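How to Look After a Bucket Hat: Washing, Reshaping, and Giving It a Place to Live

By Banafsheh Mousavi
Updated 1/19/22

I own more bucket hats than a sensible person should, and I've ruined enough of them to feel qualified to write this. My first one went through a hot wash and a full tumble dry with the towels and came out looking like a muffin wrapper. I wore it for another summer anyway (I was fond of it!), but I did start asking around, and over the years I've picked up a routine that keeps a soft cotton hat looking like itself.

This page covers the plain kind of bucket hat: soft crown, stitched brim, no wire, no wool, no straw. If yours has a leather band or a stiff plastic insert in the brim, stop at the spot-cleaning part and don't soak it.

What you'll need

A soft toothbrush or nail brush
A little mild liquid detergent
A sink or basin big enough for the hat to float in
Two clean towels, one of them small
A bowl that's slightly narrower than your head, or a stand
A lint roller, if the hat is dark
An iron and a thin cotton cloth (optional)

Start with a look inside

Turn the hat over before you do anything else and read the care tag, if it still has one. Then look at the sweatband, the strip of fabric that runs around the inside where the crown meets the brim. Most of the grime lives there, and on a black hat it shows up as a pale, chalky line that people often mistake for fading. It's mostly dried sweat and sunscreen, and it comes out nicely with a bit of patience.

Go over the outside with the lint roller while the hat is dry. Work from the top of the crown down to the edge of the brim, and do the underside of the brim too. I skipped this step for years and then wondered why my clean hat was wearing a beard of wet dog hair.

Spot cleaning

For a hat that only needs freshening up, put one drop of detergent in a cup of cool water, dip the brush, shake it nearly dry, and scrub the sweatband in small circles. Keep going all the way around so you don't leave one bright patch. Wipe it down with a damp cloth two or three times until the suds are gone. Prop the hat up, leave it overnight, and you're done.

If there's a greasy spot on the brim (mine are nearly always thumbprints, from taking the hat on and off with hands that have just been in a bag of chips), put a tiny dab of detergent straight on it, work it in with your fingertip, and leave it alone for 12 minutes before wiping. My neighbor Halvard Aasen uses dish soap for this and swears by it. I've tried his way and it works fine, though it takes an awful lot of rinsing.

The full wash

Fill the basin with cool water. Cool is best for dark colors, and black dye especially will let go in warm water and leave you with something closer to charcoal. Swish in a small squirt of detergent, then put the hat in and press it under with flat hands. Let it sit for half an hour.

The water may turn a bit gray or even inky the first time you do this. Don't panic! That's loose dye, and after a wash or two it settles down. Do wash it alone, though. Afshin Dehghan, who got me into hats in the first place, once soaked his together with a cream linen shirt, and that shirt is now a painting shirt.

Drain, refill, press, and drain again until the water runs clear. Please don't wring the hat. Twisting pulls the brim stitching out of line, and once those neat rings of thread go wavy it's very hard to coax them back. Lay the hat on the big towel, fold the towel over it, and lean on it with your forearms.

Getting the shape back

Roll up the small towel and tuck it into the crown, pushing it gently out toward the sides until the top looks full and even. Then set the whole thing on your bowl or stand and work your way around the brim with your fingers, smoothing the fabric between thumb and forefinger and easing it down to whatever angle you like. I like mine fairly low all round. Fereshteh Babaei, who I share a sewing table with, turns the front of hers up while it's damp, and it keeps that little flip for weeks.

Leave the hat somewhere airy and out of direct sun. A hot radiator will dry it quickly, but the top dries before the seams do and you end up with puckers. Mine usually needs a full day, longer in winter, and I turn the towel over halfway through so the inside gets some air.

If the brim is still rumpled once it's dry, lay the cotton cloth over it and press with a warm iron a section at a time. Go around the brim in short presses and lift the iron between them, because dragging it stretches the edge.

Giving it a stand

Hooks are fine for a day or two, but a soft hat hung by one point on the crown gets a nipple (I'm sorry, there's no nicer word for it) that takes steam to remove. A small stand is kinder, and it doesn't need to be fancy. A stem and a base that won't tip are the main things, and a thin laser-cut wooden one takes up almost no space on a shelf.
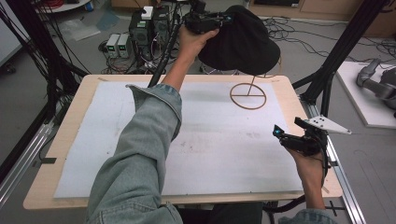

Black bucket hat on the ring-shaped wooden stand, held by the brim.

When you put a hat on a thin-stemmed stand, hold it by the brim and lower it until you feel the stem, then shift it a little until it balances. Taking hold of the crown squashes the very part you've just spent a day drying. For a hat that will be there for weeks, I put something soft between the tip of the stem and the fabric. A folded sock does the job, and so does a scrap of quilt batting.

A light-colored surface underneath is handy when you're grooming a black hat, by the way. Every bit of lint you brush off shows up, and you can tell when you've finished. 

Packing one for a trip

Soft bucket hats travel beautifully. Push the crown down inside itself so the hat lies flat, fill the hollow with socks, and lay it on top of everything else in the suitcase with the brim spread out. You can roll it if you're short of space, but then give it a light misting when you arrive and let it dry on a lampshade (lamp off, please) or over an upturned ice bucket.

How often should you wash it?

In July, when I wear one every day, I spot clean the sweatband every week and do a full wash at the end of the month. The rest of the year I go by smell and by that chalky line. Bijan Bagheri wrote in to say he has never washed his fishing hat and never will, and I have decided to respect that from a distance.

If you've tried all this and the black still looks tired, a packet of fabric dye will perk it up. I'm putting together a separate page on dyeing hats at home, and I'll link it here once I've got the stains off my sink.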